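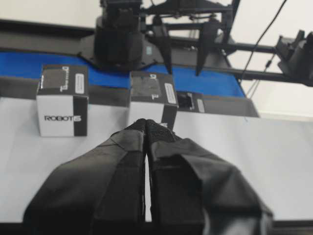

Products > Tables > Work Tables > Levwood 60

Search this store Enter keyword or item number

Levwood 60 Work Table, White

Item number 1689

The Levwood 60 is a flat-top work table for packing rooms, classrooms and hobby spaces. It is 60 inches long and ships with the legs off. The top comes in white only. Wirora used to sell a gray version under the same name, and the legs from that one will fit this top.

Top

Smooth white surface with no lip or groove at the edge, so boxes slide off the end onto a cart. Wipe it down with a damp cloth and dish soap. Do not use scouring pads or bleach. Ink from felt markers comes off with rubbing alcohol if you get to it the same day - after that it may leave a shadow.

Legs and load

Four steel legs, each held by two bolts, 8 bolts in all. The table is rated for 200 pounds spread evenly across the top. It is not meant to be stood on, and heavy vises should go on the Sisay bench instead. Each leg has a screw-in foot for uneven floors.

Putting it together

Lay the top face down on a blanket or the flattened carton. Start all the bolts by hand before tightening any of them. The hex key is taped to the inside of one leg. Two people should turn the table over. Check the bolts again after a week of use.

What is in the carton

Top, four legs, bolts, hex key, instruction sheet. Casters are sold separately. The Flasto caster set raises the table by three inches and replaces the screw-in feet. Two of the four casters lock.

Delivery and returns

Tables go out by freight and are left at the door or dock. Open the carton and look at the corners before you sign. Unused tables can be sent back within 60 days in the original carton. The buyer pays return freight unless the table arrived damaged.

Spare parts

Legs, feet and bolt packs are kept in stock. Tops are not sold alone. For parts orders or orders of more than ten tables, write to Kidus Woldemariam at the Wirora parts desk and give the item number and the color of your legs.

Last updated 7/30/23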